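INTD 120: Surfaces and Finishes
Week 4 handout: Stone on walls, and what people do to it afterwards
Prepared by Ekua Addo

Read this before the tutorial. Last year half the group read it during the tutorial, and we all got to watch.

1. What we mean by marble

Geologically, marble is limestone that has been recrystallised by heat and pressure. Commercially, marble is whatever the showroom has put under that sign, including some limestones that were never cooked at all. When you write a schedule, give the stone's trade name, its actual type, the finish and the supplier. "Grey marble, nice" has been submitted to me as a specification and did not pass.

Veins are the traces of impurities such as clay, iron oxides or graphite, often along old fractures that have since healed. Clients tend to read dark veins as cracks. Sometimes they are right, so run a fingernail across the line before you reassure anybody. 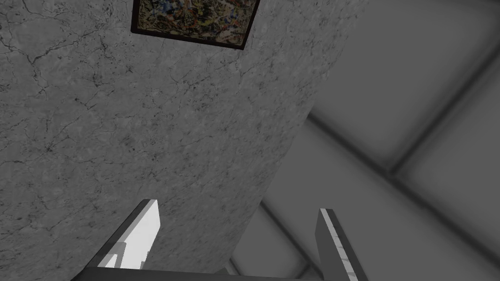 Fig. 1. Grey marble wall, rendered, with dark branching veins.

2. Finish and colour

Polishing deepens colour and sharpens veining. Honing leaves the same stone paler and flatter. Order your sample in the finish you intend to use, at the largest size the supplier will part with. A chip the size of a biscuit tells you very little about a wall.

Doina Stan's notes on the Savach foyer (in the reader) are worth your time. The client approved a honed sample in January, received polished slabs, and spent 98 emails establishing whose fault that was.

3. Hanging things on it

Decide where the artwork goes before the stone goes up. Drilling later is possible, with a diamond bit, water, low speed and no hammer action, but the hole is permanent and the client's taste in paintings may not be. Keep fixings well clear of panel edges, and find out what is behind the panel. A picture rail at ceiling level solves most of this and is unfashionable, so expect an argument. 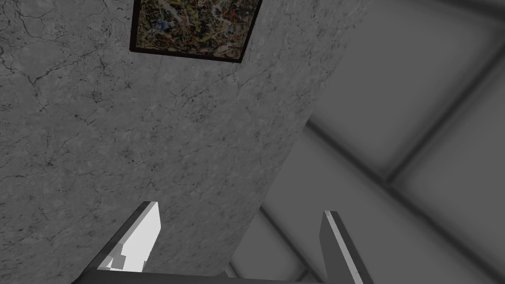
Fig. 2. Thin, very dark picture frame on veined grey marble.

A busy stone competes with whatever hangs on it. A plain, narrow frame usually copes. Gilt on heavy veining can be done, though I have seen it done well only once, and the owner was selling.

4. Care

Marble etches. Lemon juice, vinegar and most bathroom cleaners will dull a polished face, and sealing slows staining without stopping acid. Specify a pH-neutral cleaner and put it in the handover manual, where it will be ignored. 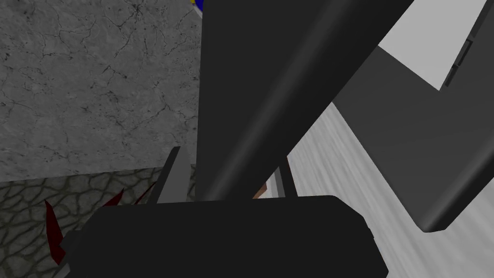 Slavica Omerović's chapter covers poultices for oil stains and is more cheerful than the subject deserves. Skip her section on waxing unless you enjoy buffing.

5. For the tutorial

Bring a 200-word specification for one stone-faced wall, including the fixing method for a single artwork. Ruoxi Jiang is taking the second group. Submissions close 7th February, and the portal does not accept sorrow.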